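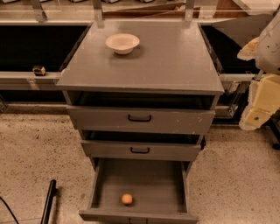
Noel Tiongson wrote to me after the last post to say that I was making it sound too easy, and that anyone giving up a car in a place like Cledton ought to put the boring parts in as well. He wanted to know about the bus to Kullstead, what I do when it rains and whether I have saved any money. So these are the boring parts.

I sold the car in February. It needed a new clutch and two tyres, and the garage wanted more for the work than I thought the car was worth. A man from Kullstead gave me 1000 pounds for it as it stood and took it away on a trailer. I had meant to look for another one in the spring and I didn't get round to it.

The bus is the number 11. It goes from the bottom of our road to Kullstead market place and it is usually late in the mornings and usually on time coming back. The last one home leaves before eight, so I don't go to the pictures in the evening any more unless somebody gives me a lift. On Sundays there isn't one at all. I used to go to my sister's on Sundays and now I go on Saturdays, which suits her better anyway as she has the allotment on Sundays.

Shopping was the thing I expected to be hard. When I had the car I did one big shop a fortnight and threw a fair amount of it away. Now I go to the Co-op on foot three times a week with a rucksack. Potatoes and cat litter are the heavy items and I try not to run out of both in the same week. I have had two deliveries, one in March when I had a bad chest and one when my brother's family came to stay. The delivery slots out here are poor. You get early morning or nothing.

Rain. I bought a proper coat, second-hand, and some overtrousers which I look daft in. The stretch by the quarry floods and there is no pavement, so if it has been raining hard for a day or two I go round by the church and add a good quarter of an hour. Shoes are the real cost. I have worn the heels off one pair already and had them done at Hirose in the arcade, where Asuka Hirose told me to bring them in sooner next time. She was right, the second repair was much cheaper.

As for money, I sat down at the weekend and went through the bank statements. The insurance, tax, MOT and petrol came to a bit over 2000 pounds in my last full year of driving, and that was a year with no big repairs. Since February I have spent a few hundred on bus fares and 200 on taxis. The taxis were nearly all hospital appointments, and I would have paid to park there in any case.

What I miss is being able to go somewhere without planning it. I liked driving up to the reservoir after work when the evenings were light. It is possible on foot but you would want most of a day. I also miss the radio, oddly. I only ever listened to it in the car, and I have lost track of all the programmes.

I will see how the winter goes before I decide anything. The tread on the boots looks all right for now, and the bus timetable changes next month, apparently with an extra one in the afternoon.

Comments

Fatima Ogunleye
The 11 was late three days running last week. I've started getting the one before and having a tea in the market.

Tomomi Sakamoto
Did you get anything back on the insurance when you sold? I'm thinking of doing the same with mine.

Janaka Chowdhury
Try the footpath behind the quarry, it comes out by the school. Muddy but it doesn't flood.

Noel Tiongson
Thank you, that's what I was after. Still keeping my car though.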